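Heinonen Opens Renewed Workshop Room With Light Wooden Floor in Skolow

February 2024
By Lleucu Wogan

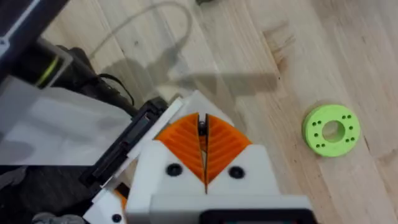 A room for work on the floor

SKOLOW – Heinonen has opened again its workshop room in Skolow after a renewal of the floor and the storage. The room has 224 square meters and is free to book for local groups, schools and small firms from this week.

The light wooden floor is the largest part of the work. The old covering was taken out in September, and the boards were laid by Damik, a flooring company from the same town. Damik has also treated the boards with a matte oil, so that the surface can be repaired in small places and does not need to be sanded as a whole.

"Many of our users prefer to build and test their things directly on the floor, with the cables and parts lying near to them," said Lleucu Wogan, who is responsible for the rooms at Heinonen. "For this they need a floor that is even and easy to sweep. We have asked them first what they wish, and the floor was the first answer in almost every reply."

Storage and booking

Along the long wall of the room, Heinonen has put 20 lockers of the Dodum series. Each locker can be rented by the month, and the groups may leave unfinished work in it between two visits. Large pieces can stay on the floor overnight when the room is booked for the next day also – this must be written in the booking form.

In the last year before the renewal, the room had 352 bookings and 3234 visits. Heinonen expects that evening hours will again be the most wanted, and asks new groups to choose a morning if they can.

Rules for the floor

Heavy tables and shelves should be lifted, not pulled. Cables may lie free on the boards, but tape must be of the paper kind and must be removed at the end of the booking. Paint and glue are allowed only on a covered surface. Covers can be borrowed at the desk without cost.

The price for the room stays the same as before the renewal. Groups who had a fixed time before September keep this time until the summer, and they do not need to apply again.

Questions about bookings and lockers are answered at the Heinonen desk in Skolow during opening hours.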